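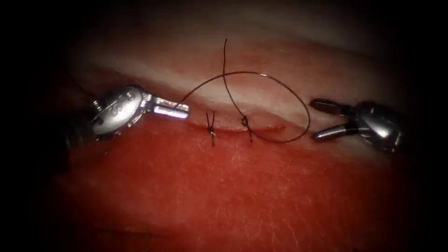

Two interrupted stitches in, the rest of the cut still to close.

Long thread keeps getting in the way on interrupted stitches
Asked by nunska_b in Suturing and Knots

I'm learning simple interrupted sutures on layered practice tissue and my trouble is the thread more than the needle. I start with a long strand so I don't have to keep reloading. By the second stitch there is a big loop lying across the work, and when I go to tie I catch the wrong part of it or drag it over the knot I've just made. The thread is black and quite wiry, so it springs back when I move it aside.

How much should I start with, and where should the spare go while I tie? Also, how far apart should the stitches be? The Praltmont course notes say 5 mm but mine look gappy at that. I practise for 15 minutes most evenings.

paritz28

Start shorter. For a short straight cut I use 28 cm and don't mind if I have to open another length. Then:

Pull through until you have a short tail, 2 or 3 cm. A long tail is half the tangle.
Put the long side down on one side of the cut before you start the knot, and use the same side each time.
Make the wrap close to the tissue. If you wrap high up, the loop opens out and falls across the cut.
Go and get the tail with the jaws only slightly open. Opened very wide, they pick up the standing thread as well.
Cut both ends before starting the next stitch.

Wiry thread has memory from the packet. Draw it out gently between gloved fingers once before you begin. Don't grip it hard with the instrument anywhere you intend to keep, as that marks it and it can snap there later.

Bhattacharjee_R

5 mm is fine for practice. If it gapes between stitches, look at your bites first. They should be the same depth and the same distance from the edge on both sides, and they need to go through the top layer into the one below. Shallow bites leave the lower part open however close together you put them. Also don't overtighten, the edges should just meet.

I'd put the first stitch in the middle of the cut and then halve the gaps.

threadbare_tom

just use less thread. I had the same problem for months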